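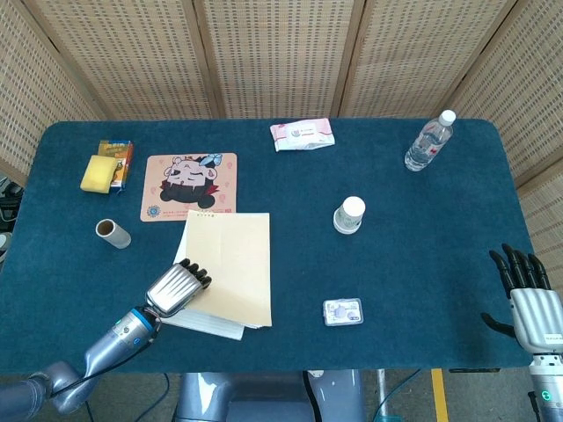 One reader of the first version of this guide wrote in to ask why her Minano dehumidifier kept switching itself off at night, and whether she'd broken it. She hadn't! It had reached its target and gone to sleep, so I've rewritten this bit to make that clearer.

5. Setting the humidity and the timer

Before you start, the tank has to be pushed right in. I still forget this and stand there jabbing at a dead panel.

1. Plug the unit straight into the wall. Mine draws 300 watts on low and 900 with the heater on, so I keep it off extension leads.

2. Hold the power button until the light goes green.

3. Press the drop button to pick your target. I leave mine on the middle setting from October to March (the driest one made my throat scratchy).

4. Press the clock button once for each hour you want, up to 9. Go past that and it jumps back to continuous running, which caught me out on my first go.

5. Wait 5 seconds without touching anything. The panel dims and your settings are saved.

Note: the Ludberg model has the clock and drop buttons the other way round. Everything else is the same as far as I can tell.

Caution: switch off and unplug before you take the filter out. Don't hang wet washing over the top grille, however tempting it looks on a rainy Friday.

If the green light flashes, empty the tank and go back to step 2. Filter cleaning is in section 6.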